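Why Does the Bread Go in Last? All About Packing a Basket

Hi! I'm Karthikeyan Kulkarni, and I like putting things inside other things. I know that's a funny thing to like. Some people like horses, some people like trucks, and I like a well-packed basket. I write these pages for kids who ask "but why?" a lot, and this one began with a letter from a class at Plotham Primary who wanted to know why their bananas are always squashed by the time the shopping gets home.

Excellent question, Plotham. Let's work it out.

First, have a think about what's on your kitchen table after a trip to the shops. There might be jars and tins, a bag of apples, a packet of crackers, some bread, maybe something crinkly with biscuits in it (hooray). Every one of those has a shape, a weight and a sort of personality. A tin of tomatoes doesn't mind being at the bottom of a pile. A peach minds very much.

So before I put anything in the basket, I spread it all out on the table where I can see it. My mum taught me this when I was seven, and I still do it. If you pack as you grab, you'll find the heaviest thing last, every single time, and then where does it go? On top of the eggs. Poor eggs!

What does heavy mean, anyway?

When you pick up a jar, you can feel it pulling your hand down. That pull is gravity, and it's pulling on everything around you right now, including your socks. The more stuff there is in a thing (grown-up scientists say "mass"), the harder gravity pulls on it.

Now imagine a jar sitting on top of a bread roll. Gravity pulls the jar down. The roll has to push back up to hold it. But a roll is full of tiny air pockets, like a sponge, and the walls between them are soft. They bend, the air gets squeezed out, and you've got a flat roll. Swap them over and the roll sits on the jar quite happily, because the jar is stiff and the roll hardly weighs anything.

I once tested this with a kitchen scale and a pile of my own shopping. All of it together came to 4000 grams, which is the same as four kilos. The bread was the biggest thing there, much bigger than any jar, and it was nowhere near the heaviest. Big and heavy are different things! It catches people out all the time. A pillow is big. A brick is small. You know which one you'd rather have land on your toe.
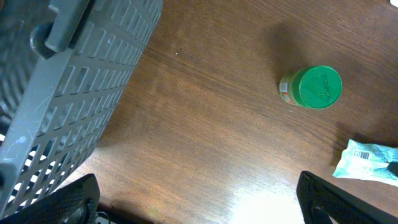

Jars are my favourite things to pack, so let me go on about them for a bit. A jar is a cylinder, the same shape as a drum or a tin can. Cylinders are terrific at standing up and terrible at lying down. Stand a jar on its flat bottom and it stays put. Lay it on its side and it's a wheel, and the first time somebody goes around a corner, off it rolls into the tomatoes.

Lids matter too. A jar with a good tight lid can travel nearly anywhere. A jar with a loose lid is a puddle waiting for its chance. Before a jar goes in my basket I give the lid a little twist to the right, just to check. If it moves, I tighten it. If it moves a lot, I ask who's been at the jam.

Have you noticed that lids often come in bright colours? It's handy. When you look down into a full basket you mostly see the tops of things, so a nice bright lid helps you find the jar you're after without pulling everything out. At my place we had two jars that looked exactly the same from above, and my brother put the wrong one on his toast. He didn't forgive the jar for days.

Crinkly packets

Next up, packets. I mean the bendy plastic kind that goes crackle when you touch it.

Packets are tricky, and it's all to do with what's inside. A packet of rice is heavy and floppy, so it slumps into whatever space you give it. That's useful! You can tuck it in beside a jar and it will stop the jar from wobbling. A packet of chips is nearly the opposite. It's puffed up with gas, a bit like a balloon, and the puffiness protects the chips from getting crushed. It works pretty well until someone sits a watermelon on it.

Here's a job for you next time you're unpacking. Find the barcode on a packet, the patch of black and white stripes. Each kind of product has its own pattern of thick and thin lines, and the scanner at the shop shines a light across it. White bits bounce lots of light back and black bits soak most of it up, and the computer turns that into a number. If the packet's very crumpled, the stripes bend and the scanner can get muddled. That's why the person at the checkout sometimes smooths a packet flat with their hand and tries again.

Why do baskets have holes?

I got into a long chat with my neighbour about this one, over the fence, while her dinner was going cold. Plenty of plastic baskets have rows of holes or slots in their sides. Wouldn't it be better to have solid walls, so nothing falls out?

Well, holes do a few clever jobs at once. They make the basket lighter, because a hole weighs nothing at all. They use less plastic. They let air move through, so if you've put damp lettuce in there it isn't sitting in its own private swamp. And if something does leak, it can drip out the side or bottom, where you'll notice it before it soaks the lot. (You'll probably notice it with your foot. I'm sorry about that.)

There's light, too. Hold a basket with slots up near a window and you'll see bright patches coming through. With a solid box you'd be peering down into a dark hole trying to tell the mustard from the peanut butter.

You might worry that a wall full of holes would be weak. But the bits of plastic between the holes join up in a criss-cross grid, and when you lift the basket the weight is shared along all those strips. Bridges do the same sort of thing, and so do fences and climbing frames. Next time you're on one, have a look at how much of it is just air!

My own basket is a folding one made by Kondel. It's ancient. It's scratched all over from being dragged in and out of the car, and I wouldn't swap it for a new one. Scratches don't usually hurt a basket. Cracks are another matter, especially near the handles, so run your eye over those before you load it up with tins.

Packing time!

All right, we've got everything spread out and we know who's heavy and who's squishy. This is how I do it.

Heavy, hard things go first, standing up, right on the bottom. I like them in the middle or spread evenly from side to side. If all the jars are at one end, the basket tips when you lift it, and one of your arms ends up doing all the work.

Floppy heavy things go in the gaps. Rice, lentils, flour if the bag's not torn (check for tears, I've had a white car seat before and it wasn't white when we bought it).

Then come the medium things, like boxes of cereal and hard veggies. Carrots are tough. Pumpkins are very tough and should really have gone in with the tins.

Soft things go last, on the top. Bread, peaches, berries, and yes, Plotham, the bananas. If you can, rest bananas with the curve facing up like a little rainbow, so they aren't leaning on their bruisy side.

Leave some room at the top. I know it's tempting to keep going! But a basket that's heaped up is hard to see over, and the top thing always jumps off at the front steps.

How much is too much?

The class also asked how heavy a basket should be, and I can't give you a single number because you're all different sizes. Try this. Stand close to the basket, bend your knees, hold both sides and lift it just a tiny bit. If it comes up easily and you can still chat, you're fine. If you go red in the face and say "nnngh", put it down and take some things out. Two light trips beat one heavy trip, and you get to show off by being helpful twice.

Something to try at home

Ask a grown-up if you can borrow a basket, a jar with its lid on, a bag of something heavy like rice, and a slice of bread on a saucer. Guess how many grams each one weighs and write your guesses down. Then weigh them. My niece Habte (she's nine, and very sure of herself) guessed 80 grams for a jar that weighed 1370. She then guessed 133 for an apple and got it spot on, so there you go.

After that, put the bread under the rice and count to ten. Take a peek at it. Draw a before picture and an after picture, and then please eat the bread, even if it's a funny shape. It tastes the same flat, and it's rather good with honey.

If you try it, send me your drawings. Last January I had a whole envelope of squashed bread pictures from Didow Street School and I stuck every one of them on the pantry door. There's still room down near the bottom, next to the tins.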